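Imprimer | Envoyer par e-mail

Contrôle avant mise sous tension, les deux bras de l'atelier Poirier
Vendredi 21 juillet, passage fait par moi, relu par Edgardo Mangubat

Bon, je reprends la grille d'avril en ajoutant mes remarques, parce que cocher des cases sans rien écrire, ça ne m'a jamais servi à grand-chose !

1. Fixation des bras : OK
Tout est resserré à la clé. La vis du fond côté gauche avait pris un peu de jeu (un quart de tour, pas plus).

2. Arrêt d'urgence : OK
Testé 2 fois par bras, ça coupe net. Par contre je veux toujours le bouton à portée de la main gauche, Edgardo est gaucher et moi non, on en reparle.

3. Câbles : À REVOIR
Mon point noir. Les boucles sont larges, il faut bien que ça suive quand le coude se plie, mais j'en ai encore qui pendent dans le vide. J'ai commandé 40 attaches velcro chez Gravosex, et je veux refaire tout le cheminement avant de monter en vitesse.

4. Serrage des pinces : OK avec réserve
Ça tient bien une bouteille en plastique. Pour le verre à pied, on reste en vitesse lente, doigts ouverts à l'approche, et on ne referme qu'après validation au clavier.
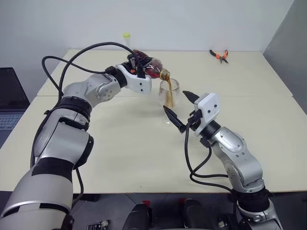
5. Liquides : À REVOIR
Le programme de versement (baptisé Ornimia, ne me demandez pas pourquoi, c'était tard) s'arrête au temps et pas au niveau. Donc pas de test de versement sans quelqu'un devant l'écran. Je voudrais aussi un bac sous la zone de travail et l'ordinateur portable nettement plus loin !

6. Outils sur le plateau : NON CONFORME
Encore la pince coupante ou la pince tout court qui traîne au fond... C'est moi, je plaide coupable. Plateau dégagé avant chaque lancement, petits tubes compris.

7. Journal d'erreurs : OK
3 542 cycles au compteur, à peu près 992 depuis le changement du câble Groltell. Aucun défaut de communication relevé.

Reste à faire : points 3, 5 et 6. Edgardo s'occupe du bac, je prends les câbles, et on repasse la grille ensemble avant le prochain essai.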